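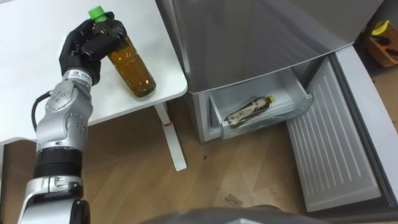
The Sumstead is a desk for people who have looked at a lot of desks and would like to stop. It has a flat white top, a pair of white legs and no opinions about your productivity. We will not tell you that it changes the way you work. It holds things up. A bottle stood near its front edge, green cap and all, gets the same treatment as a laptop or a stack of unpaid invoices, and the corner beside it is rounded, so walking into it at seven in the morning is merely annoying.

Riltance has been making the Sumstead for long enough to have heard most of the complaints. Babita Rathore, who drew the first one, wanted a table that could go next to a refrigerator without looking as if it had lost a bet. A good number of them have ended up in small offices where the desk, the snack corner and the meeting room are the same corner. The legs sit back under the top, and a silver mini fridge can stand right beside one of them with a narrow gap between. Please do leave the gap. Fridges like air, and you will want to get a broom in there twice a year, whatever you tell yourself now.

The top

Smooth, matte and white. Matte white is a forgiving finish up to a point, and the point is usually coffee. Wipe spills with a damp cloth and a drop of dish soap. Do not use scouring powder, steel wool or whatever is in the unlabeled spray bottle under the sink. Faint gray smudges come off with a soft pencil eraser, which feels like cheating but is our official advice.

The front edge has a shallow curve in it. Some customers write in to ask whether a piece has been left out. It has not. You sit there.

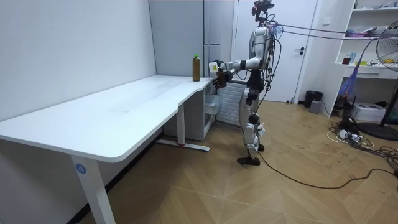
The legs

Each leg is a white column on a flat white foot, an upside-down T if you like letters. The small red mark partway down is meant to be there and should not be picked at. The feet are happiest on a hard floor. On deep carpet the desk will sink a little and then blame you.

Height is set with the handset, which clips under the top on whichever side you prefer. Hold the button until the desk is where you want it. Let go. Tumelo Engelbrecht in our service department would like it known that leaning on the desk while it moves does not make it go faster.

Sizes and price

Sumstead Long: top 1749 mm wide
Color: white, or white
Price: $669, legs included (we have seen the other way of doing it)
Packed in 2 cartons, both heavier than they look
Delivery: to your door, Monday through Friday

The Younis drawer unit fits underneath and is sold separately. It is small and white and will be full of cables and takeout menus within a month. We have stopped fighting this. If you order both together they ship together, and the drawer unit arrives already built, so at least one part of your afternoon will go well.

Putting it together

Plan on an hour with two people who are still speaking to each other. Lay the top face down on a blanket, fix the frame to it, then turn the whole desk over onto its feet. One person can do the first part alone. The turning over is a job for both of you. Tighten the bolts in the order printed on the sheet, and go around a second time once the desk is standing.

Give some thought to what will be next to it before you start. A fridge needs room for its doors and for any drawer that pulls out toward you, and the desk should not be in the way of either.
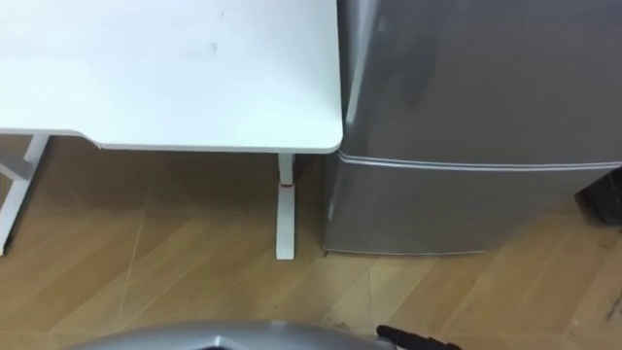
Measure from the wall to the front of the open drawer, add enough space for a person to bend down, and mark it on the floor with tape. Then check that you can still get a chair in and out. If the two plans overlap, move the desk to the other side of the room now, while it is still in its cartons and weighs on nobody's conscience.

Spare parts

Bolts, feet and handsets are kept in stock and go out the same week. The older Draltau frame uses different bolts, so tell us which desk you have when you write. A photo of the foot is enough. We still carry parts for it, although the tops are gone for good.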